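The **Office of Public Information of Buria** is the government body that handles press relations for the President of Buria. It is based in Palville and is headed by a director, who is named by the President and confirmed by the Senate.

## History

The office was set up under President Bukola Akande, who merged the press desks of 16 ministries. Its first director, Ebuka Ojo, began the daily noon briefing and limited seating to 50 accredited reporters. Ojo resigned in November of his second year after a dispute with the chief of staff over access to cabinet papers. The post stayed vacant for 30 days, and deputy director Arnardóttir led the briefings until a successor was confirmed.

## Organization

The office has three divisions: Briefings, Speeches, and Records. The Records division answers 2,000 written requests a year and runs a reading room on Trallberg Street.
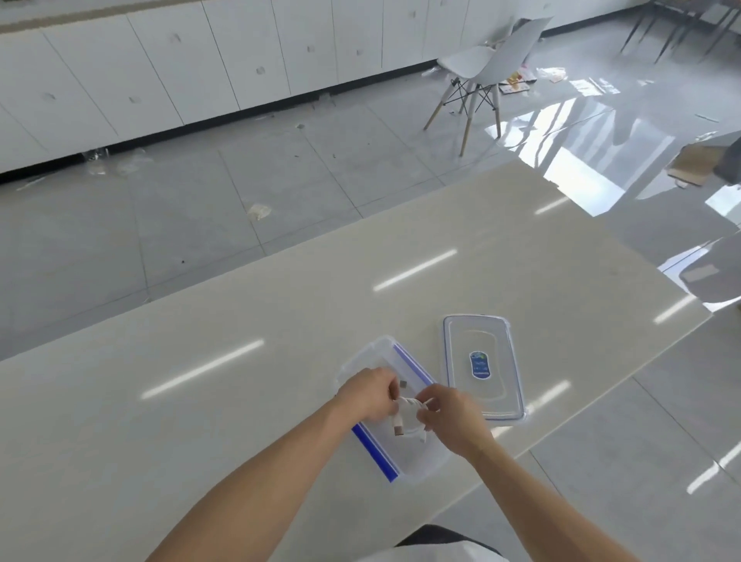 *A white cable being coiled over an open clear container*

## See also

- Senate of Buria
- Cabinet of Buria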